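The Bekik Household Encyclopedia
October, by Vaida Rozīte
4 min read
483 shares · 2 comments

Worktable

A worktable is a table you do things on, as opposed to one you eat at, though in most of the homes I've lived in the same table has had to do both. The word gets used for everything from a sewing table to a packing bench in a stockroom. I'm going to use it for any large, plain, flat-topped table that stays put and gets shared, because those are the ones people write to me about (and the ones I have strong feelings about!).

Name and related terms

You'll also see work table, two words, and I don't think it matters which you pick. A workbench is the heavier cousin, usually with a vise and a thick top you're allowed to hit with a hammer. A desk has one owner and often drawers. A worktable can have drawers too, but I've never met a good set; they fill up with dead pens in a month. In my grandmother's kitchen it was just "the big table," and everyone knew you weren't supposed to leave your schoolbooks on it.

The top

The top is most of what you're paying for. Wood is kind to the hands and can be sanded when somebody leaves a ring on it. Laminate wipes clean in seconds and then chips at the corners, always the corner you walk past. Metal is cold and loud but lasts forever. My own table came from Vanags, a joinery in Drovano that closed years ago, and it's solid birch, 940 millimeters high, which is taller than most people like. I'm tall. My back has been thanking me for it ever since.

Color is the part I'd argue about. Very dark tops look wonderful in a shop and show every crumb and every bit of lint. Very white ones are tiring to look at for a whole afternoon. I come down on the side of beige, gray, or pale wood, anything in that sleepy middle range where a pencil mark shows up but the dust mostly doesn't.

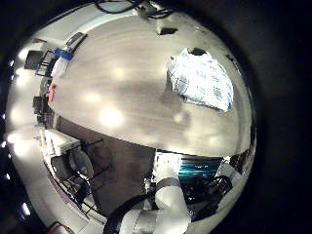 Light is the next thing to sort out, and people nearly always leave it until the table is already in place. A smooth top picks up whatever is hanging over it. You can get glowing white patches like the four on this beige one, and if you're trying to read a pattern or match two thread colors, a bright patch is exactly where you don't want to be working. A matte finish helps, and so does a lamp that comes in from the side. White things get hard to look at too; the crumpled plastic bag over on the right is lit up along all its creases, and I'd much sooner go looking for a needle on the bare tabletop than on that. Move the light first if you can. Moving the table is a two-person job and one of you will pinch a finger.

Edges and cables

The far edge of a worktable is where cables go to live. I've tried clips, tape, ties and a length of drainpipe, and I still end up with a tangle back there every winter. Clips are the best of the bunch if you buy more than you think you need. The thing I'd really recommend is deciding on one side for cables and keeping the opposite side clear, so there's always an edge you can slide a big sheet of paper or fabric over without snagging it.

Chairs are a related nuisance. Two is plenty for a table most people stand at, and I like them light enough to push off with a foot.

Bags

Plastic bags deserve their own heading! A bag comes in with something inside, the something gets used, and the bag stays on the table for a week looking as if it might still be needed. My rule is that an empty bag gets folded into a triangle and goes in the jar by the door. A full bag can stay until bedtime. My husband has a different rule, which is that all bags are full until proven otherwise, and we've been married a long time.

Cloths

Every worktable needs a cloth near it, and I mean a real one, woven, big enough to spread under a messy job or throw over an unfinished one. Checks and plaids have been popular for this for as long as I can remember. They hide a stain better than a plain white cloth does, and the lines come in handy when you're folding: bring one line to the next and you get a straight edge without even trying. I cut fabric strips by eye along a plaid cloth all the time. 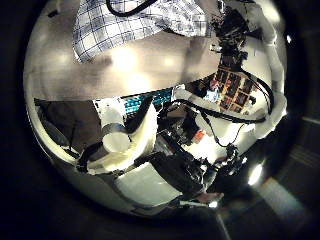 Plaid in blue and white, with dark navy lines making the squares.

Cotton is my pick, washed hot before you use it so that it does its shrinking early. Linen dries faster and costs more. I had a lovely thick one sold under the name Arura, in green, and I ruined it with wood stain in a single evening, so please keep an old towel for that sort of thing. Hang the cloth up between jobs if you have anywhere to hang it. Left bunched on the table it just becomes one more item to move.

Cleaning

Warm water and a drop of dish soap will do for nearly any top. Wring the rag out hard. On oiled wood, wipe with the grain, dry it straight away, and re-oil in spring and fall. Faint gray streaks on a pale surface are often just yesterday's soap, and a second wipe with clean water takes care of them. Sticky tape marks come off with cooking oil left on for ten minutes, then soap again.

See also: Bench; Dishcloth; Drawer liner; Ironing blanket

2 comments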